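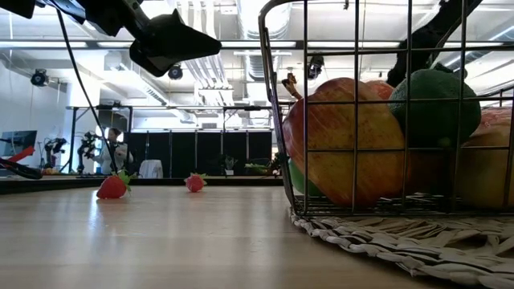
Household and Shop-Floor Tasks Working Group
Minutes of the fourth meeting, November 2018

Present: eleven members of the working group, two representatives of Plidon and one observer from Tully. Apologies were received from the member for retail operations.

1. Minutes of the previous meeting

The minutes were approved with one correction. Under item 5, "unloading the dishwasher" should read "unloading the upper rack of the dishwasher." The group had not discussed the cutlery tray.

2. Matters arising

The revised task list had been sent to all members. It now holds 124 chores, divided between home and shop. Members asked that "tidying" be removed as a separate entry, as no two people in the room had scored it the same way. Agreed.

The request for a second set of kitchen scales was still with purchasing.

3. Produce handling

The group took this item first among the task reports, at the request of the Plidon representatives, who had to leave early.

The discussion concerned loose fruit on a table and fruit held in a wire basket. Strawberries lying apart on a smooth wooden top were considered a fair starting case for picking up. The berry can be approached from above and there is space on all sides of it. The open question is pressure. A grip that is safe for an apple will mark a strawberry, and the mark may not show until later in the day. Members from the shop side said that a bruised berry is a loss to them whether or not it was moved successfully, and asked that the scoring say so.

The basket was considered harder. A large apple resting against the wires, with other fruit behind and above it, cannot be treated as a single object on a table. Taking one piece may shift the rest, and the bars and the rim limit the directions from which a gripper can come in. One member noted that people generally solve this by tilting the basket or using the other hand. Two-armed work is allowed under the present rules, but tilting is not mentioned. The chair ruled that tilting be permitted if nothing falls out.

There was some discussion of the woven mat under the basket. It was suggested that mats be left out of the tests, as a loose mat can slide or catch. The shop members objected that displays are full of mats, cloths and liners. The mat will stay in.

Resolved: that strawberries and basket fruit be scored separately, and that damage be checked 23 hours after handling.

4. Folding and laundry

The Gatent report was taken as read. Towels are considered within reach when they are presented flat. Fitted sheets remain on the deferred list. A proposal to move socks to the deferred list was discussed at length and not carried.

5. Shelf restocking

The Tully observer described the shop's present practice for the evening restock. Cartons of regular size are the obvious first candidates, and the observer thought a machine could be useful there before it was useful in the produce section. Staff would still have to open the cartons. Several members considered that opening the carton is the larger part of the job and should be scored as part of the task – this was left open.

6. Name of the scoring sheet

The sheet will be known as Tito. The earlier title was too long for the column heading.

7. General question: readiness

The chair asked whether the group was prepared to state that any task on the list could now be left to a machine without a person nearby. No member proposed one for the home. For the shop floor, moving closed cartons between fixed points was proposed and received general support, subject to wording. Speed was raised again. Members did not agree on whether a chore done correctly but slowly should count as done. The home members were mostly content to wait for a result, while the shop members were not. The current limit of 10 minutes per attempt stays in place until the next review.

8. Other business

Members were reminded to return visitor badges to the front desk. The parking arrangements are unchanged.

Actions
Secretary: circulate the corrected task list and the Tito sheet.
Shop members: supply wording on bruising and on closed cartons.
Plidon: send a note on grip pressure for soft fruit.
Chair: write to purchasing about the scales.

The date of the next meeting will be sent by e-mail.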